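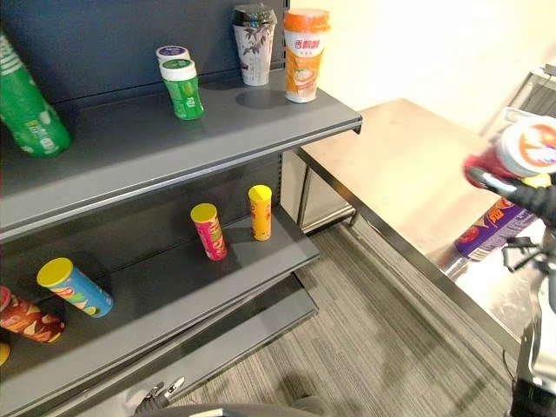
Tuncay Başaran wrote to ask whether the nightly price in the listings file already has the cleaning fee folded in, and whether he could trust it for the winter months. It does not, and mostly yes, and his message made me see that the old readme left far too much to guesswork, so please settle in for a longer one.

Dollcombe Stays
a small set of vacation rental listings

What you get

The set holds 738 listings for short stays in Dollcombe and the villages near it, one row per listing, in a single CSV file called stays.csv. Every row has the host's own description, which is really the heart of the thing. Hosts write with such feeling about their balconies and their coffee makers! I have left their spelling alone, capital letters and all.

Columns

listing_id: a plain number with no meaning outside this file
title: as the host typed it
description: up to 2,000 characters, trimmed at the last full word
bedrooms, bathrooms: whole numbers, though a half bath is written as 0.5
price_night: low season price, before the cleaning fee
cleaning_fee: blank if the host never filled it in, which is a different thing from zero
min_nights: shortest stay allowed
area: Otitz, Saraç or Town

About the prices

The low season runs from November through March. January is the thinnest month, as a good many hosts close up and go visit their own families, and I would lean on those rows a little less. About 50 listings give a weekly price only. I divided those by seven and marked them in the notes column, so you can drop them if you'd like something stricter.

Known troubles

"Sleeps six" may well mean two beds and a hopeful sofa – I didn't try to correct that. Some places in Saraç are listed twice, once by the owner and once by an agent, and the two don't always agree on the number of bathrooms.

Loading it

The file is UTF-8 with commas. If the ç in Saraç comes out as two odd letters, your spreadsheet has guessed wrong, and you'll want to pick the encoding by hand when you import. The older Jumano export used semicolons – scripts written for that one will need a small change.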